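Sutcombe changes table-clearing work ahead of September trial
2023-08-06
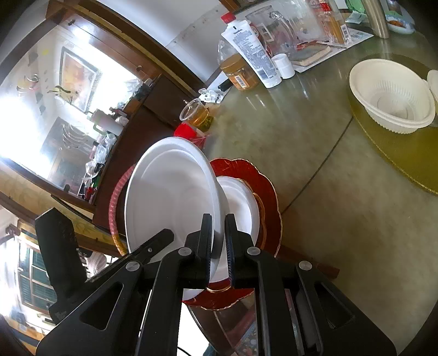

Sutcombe, which supplies catering staff to private homes, will start a trial of automated table clearing in September at its Vutstead branch. Staff there now spend part of each shift recording plate pickups with hand-held two-jaw grippers. The recordings are used to train the arm, a Martinelli unit.

The target is 90 plates an hour. Thin disposable plates remain the slowest item – the jaws must close on the rim without bending it.

Shift lead Yulan Ding said 20 employees have been retrained and no jobs are being cut. Clearing staff move to loading and inspection, and recording time is paid at the normal rate. Breaks during recording were extended to 10 minutes after complaints of wrist strain.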